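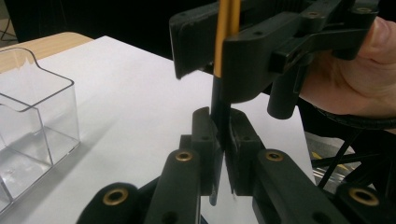 Figure 3. View from the lower gripper's camera during a two-hand example. Both grippers are closed on the rod, the upper one on the yellow-orange shaft and the lower one on the black end piece.

3.2 Collecting the examples

All examples were recorded with hand-held grippers. Each carries its own camera, and the person holding it opens and closes the fingers directly. We chose this over remote control of the arms after a short trial at Bandotdale, where operators working by remote control took much longer per example and tended to avoid any motion that needed both hands at once. Two-hand motions are the main subject of this paper, so that was a serious limit.

The recordings were made at two sites. The Tratcombe site supplied 2,579 examples and the Bandotdale site the other 690, for a total of 3,269 before filtering. Eleven people took part. Four had used the grippers in our earlier work; the rest were given one practice period, and their practice recordings were thrown out.

Each example starts with the object at rest on the table and ends when it has been released at the goal position. Between those two points the operator was free to choose the grasp. For long, thin objects we asked only that both grippers be closed on the object at some moment, as in Figure 3. We did not fix the order of the hands or the angle of the object. Early on we had tried a stricter script -- upper hand first, lower hand second, pause, release -- and the policy trained on it copied the pause and little else.

Thin objects caused the most trouble. When a rod is held upright between two grippers, a small twist of either wrist loads the other, and operators differed in how they dealt with this. Some loosened one grip slightly and let the rod settle. Others moved both wrists together. We kept both styles in the set and did not label them. Section 5.3 returns to this point, as the trained policy shows signs of mixing the two.

Tables were covered with white paper for part of the Tratcombe recordings and left bare for the rest. Clutter in the background was not cleared away or masked. Lighting was whatever the room had.

3.3 Filtering

Two of the authors, Sunee Chaiyaporn and Rattana Wannasri, reviewed every recording at double speed. An example was dropped if the object fell, if the camera track was lost for more than one second, or if the operator stopped and started over. This removed 704 examples, most of them for lost tracking. The loss was worst when the two grippers came close together, where each one fills much of the other's view and leaves few fixed points to follow. We tried to recover these by filling the gap from the second gripper's track, but the joined paths had visible jumps at the seams and we left them out.

The remaining 2,565 examples form the training set used in Section 4. No further balancing was done between sites or operators.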